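Keeping a First Aid Drawer You Can Find Things In

Posted 17/05/2019

I have been meaning to write this one up ever since the April clear-out, when I tipped the whole bathroom cabinet onto a towel and found three half-used tubes of the same antiseptic cream, all of them past their date. If your house is anything like mine, the bandages live in one room, the tweezers in another, and the thermometer is wherever the last person with a fever left it. A single drawer fixes most of that, and you can set one up in an afternoon with a cup of coffee at your elbow.

Start with where it goes. The bathroom seems the natural choice, but all that steam from the shower is hard on pills and on anything sticky. I keep ours in the hallway, up high when the grandchildren visit and with a latch on it the rest of the time. A bedroom closet is fine too. Anything that counts as medicine, even the mild sort you buy off the shelf, belongs behind a lock if there are little ones about.

Next, pull everything out and check the dates. Old medicine shouldn't go down the toilet as a matter of habit – ask at your pharmacy first, as plenty of them have a take-back box by the counter. While the drawer is empty, wipe it with warm soapy water and let it dry with the front open. I line mine with a piece of that ribbed rubber matting, cut a little small so it lifts out easily when something leaks (and something always does, sooner or later).
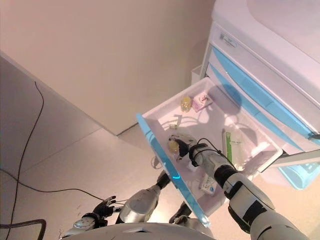 Small bottles and boxes can share one pull-out drawer.

Now for the part I enjoy, which is putting it all back! Give the things you grab in a hurry the front row: bandages, gauze, tape, a pair of blunt scissors. Bottles go toward the back, standing up if the drawer is deep enough and lying in a shallow tray if it isn't. I tried fancy dividers from Zorkitz once and they were perfectly nice, but they slid about every time the drawer was shut with any vigor, and I have gone back to old checkbook boxes with the lids off. They cost nothing and you can throw them out when they get grubby.

Leave medicines in the boxes they came in. I know it's tempting to toss the cardboard and save the room, but the directions are in there, and so is the date. If the print is tiny, write the month and year on the end flap with a marker, big enough to read without your glasses.

For a drawer that sticks, rub a plain white candle along wooden runners, or wipe metal ones clean and give them the least little dab of silicone grease. Go easy, as too much only collects lint.

Last of all, tape a card inside the cabinet door with your doctor's number, the poison control line and anybody's allergies. Mine also has a running list of what's nearly used up, so I can copy it out before I go shopping. I go through the drawer again when the clocks change, spring and fall, and it takes me 5 minutes if I've been good and most of an hour if I haven't.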